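Oda Hall stores meeting, December 2020

Present: Haruna Hayashi (chair), Isamu Honda, Hatsue Sasaki. Apologies: Kohei Kaneko.

1. Storage box. Isamu wants 12 more of the drawer type for gloves and keys. Hatsue doubted that a drawer would get anyone to put gloves away – the hooks didn't. Haruna asked what was wrong with the old shelf. No firm reply.

2. Key tags. Yellow tags to stay. Hatsue unconvinced that colour helps.
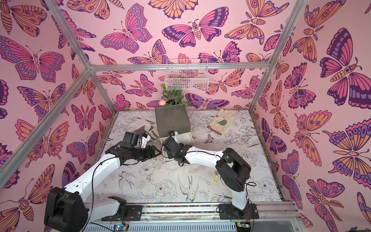
Who pays if the boxes are bought?
The stores budget, up to 200 pounds, and nothing before January.

3. Plants. To stay at the back wall. Isamu to water.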